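Jusis at Tando: notes on the second set 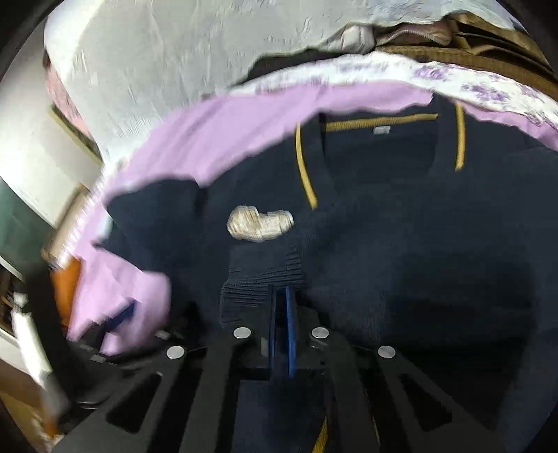

Arif Wattimena maintains that the first set was the better of the two, and that by the time Jusis came back after the break the low end had taken over the room. I stood near the mixing desk for both and heard it differently, so this post is mostly about the second set.

Tando holds 260 people. The ceiling is low over the stage and higher over the floor, which gives you a build-up of bass along the back wall and a fairly dry sound in the middle. Most bands deal with this by turning the kick drum down. Jusis left it up and cut the bass guitar below the range where the two were fighting. In the first set they had not done this yet, and the opening song, "Atik," lost its whole left-hand piano part.

The second set started with "Ozoliņš," the long instrumental from the December EP. On the record it runs on a click and the tempo never moves. Live, the drummer counted it in slower and let it creep up during the middle section. The organ came through an old rotary speaker with a single microphone on the top rotor, so the slow setting sounded thin, but the fast setting was very good. I would have put a second microphone on the lower cabinet.

Guitar tone was the weak point. The player uses 2 amps, one clean and one close to breaking up, and one of them was out of phase with the other for the whole of the third song. You could hear the middle of the sound drop out every time he switched both on. Someone fixed it before the fourth.

Vocals were clear from where I was. The three-part harmony in the closing number was a little flat on the lowest voice, less so in the second chorus. No reverb that I could detect apart from a short plate on the lead.

Arif's complaint about the bass is fair for the back of the room. He was against the wall beside the coat racks, and I walked over there during the encore to check. It was bad: one note, somewhere near a low A, rang on long after the rest had stopped. Move 3 steps forward and it was gone.

The encore was "Atik" again, this time with the piano audible. Same arrangement, same key, better mix. They sold the EP at the door on the way out and I bought the vinyl, which has a longer fade on side two than the download does.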